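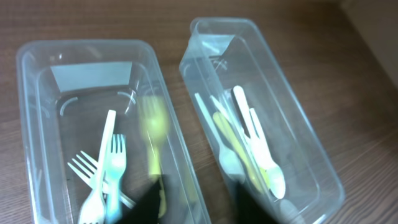 Do people take fewer disposable utensils when they have to ask for them?
In the canteens studied, customers took fewer plastic forks, knives and spoons once these were kept behind the counter and handed over on request. The drop was larger at lunch than at breakfast.

Figure 2. Disposable plastic cutlery in two clear containers.

4.2 Results by site

The request-only rule began in July at two of the four canteens, Jukodar and Villel. Nitetti and Lu kept their self-service stations and served as comparison sites. All four canteens sell the same menu at the same prices, and all offer washable metal cutlery at no charge. Staff weighed the stock of disposable items at closing time, and the difference from the previous day, corrected for deliveries, was taken as the day's use. Use is given as items per 100 meals sold.

Before the change, Jukodar had the highest rate of the four sites, at 136 items per 100 meals. A rate above 100 is possible because many customers took a fork and a knife together, and some took a spare set back to their desks. Under the new rule the rate at Jukodar fell by almost half within the first weeks and then stayed level. Villel started from a lower rate and showed a smaller drop. At Nitetti and Lu there was no clear change in either direction.

Most of the reduction came from knives. Many lunch dishes at these canteens can be eaten with a fork alone, and customers who had to name what they wanted often asked only for a fork. Spoon use hardly moved. Soup and yogurt are sold at all four sites, and both are often carried out of the building, where metal spoons may not be taken.

We also looked at whether the rule slowed service. Waiting time at the Jukodar counter rose by 16 seconds per customer in the first week, mainly at the noon peak, and returned to its earlier level after the cutlery was moved next to the register. Villel made the same move before the rule began and had no increase.

Cashiers at both sites were interviewed by Lamai Rojanasak after the trial ended. They reported few complaints. Several said that regular customers began to bring their own forks, which our stock weights can't separate from a switch to metal cutlery. We therefore make no claim about which of the two accounts for more of the change.

Two limits should be noted. The sites were not assigned at random, as the managers of Nitetti and Lu preferred to wait until their counters had been rebuilt. Stock weights also miss items thrown away unused, so the figures describe what left the stockroom and may overstate what was used at the table. Breakfast and lunch rates are listed separately in the appendix.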